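Estemside Digital Money Group
Minutes of the end-of-year meeting, December 27, 2019

Present: the chair, the secretary, both website editors and a very good turnout of members, considering the holidays. Apologies were received and noted.

1. Minutes of the October meeting
Agreed as a true record, with one correction: under item 4, "Privano coin" should read "Privano wallet". The coin has not been launched.

2. Privano wallet trial
A lively item, and a cheering one! The trial has now reached 347 sign-ups across Estemside, well past what any of us hoped for when we started. Members who have been paying at the Saturday-style craft stalls and the bakery said the new payment screen is far easier to read, and the refund button has gone where people expect to find it. There were 2 complaints, both about lost recovery phrases. The meeting felt the wording on the set-up page should be much firmer, and the secretary will send our suggested text to Privano.

The spending limit of £50 a day was discussed. Some wanted it raised for the spring, others liked the safety of it. Left as it is until the next meeting.

3. Wumbei and the draft rules
Wumbei has asked local groups for their views on whether a large company should be allowed to run both a coin and the wallet that holds it. This got everyone talking. The strongest feeling in the room was that people must be able to move their money to a different wallet without a fee and without a long wait. A member who runs a small shop made the excellent point that shops need the same freedom — being tied to one payment firm is a worry for them too.
Agreed: we will reply, in plain words, on one side of paper. Draft to be passed round by email.

4. Getness exchange
Getness has changed its identity checks and several members had been asked for papers a second time. The chair will write and ask why. Praise was recorded for the new price alerts, which are a joy to use.

5. Website
The news page has had its busiest autumn yet. The editors would love more short pieces from members, especially first-time ones. The latest was put up as follows:

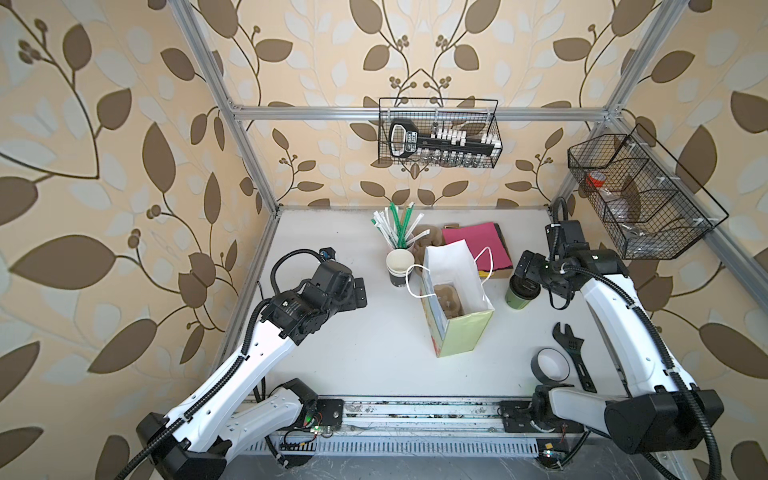
Posted by the Website Editors | Filed under: News, Wallets | 2 comments

Members asked for the glossary to be moved to the top menu, and for "stablecoin" to be explained properly at last. Both agreed with enthusiasm. The old forum will close once the threads worth keeping have been copied over.

6. Any other business
The beginners' evening was such a success that we will run it again, with more time for questions. Please bring a charged phone. Offers of cake to the secretary.

Next meeting: date to be sent by email, same room.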